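Guest slippers: your questions

I've had the same handful of messages ever since I wrote about our slipper shelf, so I've put the answers in one place. Last tidied up September 13, 2026.

Do you really make people change shoes?
I ask nicely! Most people are glad to, and if somebody would prefer socks, socks are fine.

Which shelf is it?
Ours is the Drivlow, wooden boards on a black metal frame. I nearly bought the Keller (closed front, very smart) but slippers need air, and guests never open a cupboard in someone else's house.

Does it matter which way round they go?
To me, yes. Toes to the back, openings up, the two halves of a pair touching. You can grab them by the heel and drop them straight on the floor.

Why all the pale colours?
I like them, and I can see when they need a wash. Mine go in every 2 weeks, in a net bag, on cool. Scuffs on the strap I rub with a damp cloth and a dot of washing-up liquid – most of them shift.

What about sizes?
I keep everything from a ladies' 5 to a men's 8 and hope for the best. Bigger feet get the open-toed slides.

Is carpet underneath a bad idea?
Stripes hide a lot, and I run the hoover along the legs whenever I do the hall. Take the slippers off the bottom board first or you'll be chasing them about.

Pictures: slippers, shelf and the grey striped carpet.
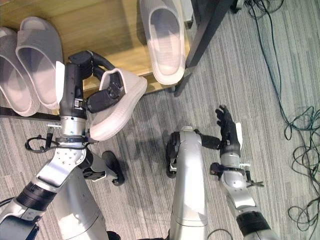
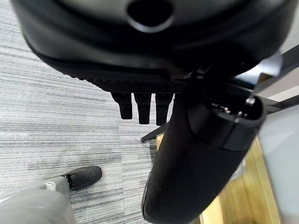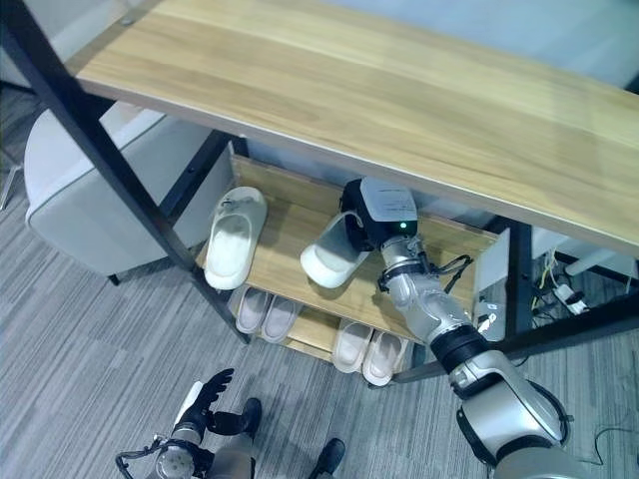 Yogesh Dwivedi: We tried toes to the back and my mother turned every pair round again within the hour. She says a guest should see the front of the slipper. Also, do you wash the thick-soled ones with the rest? Mine took days to dry.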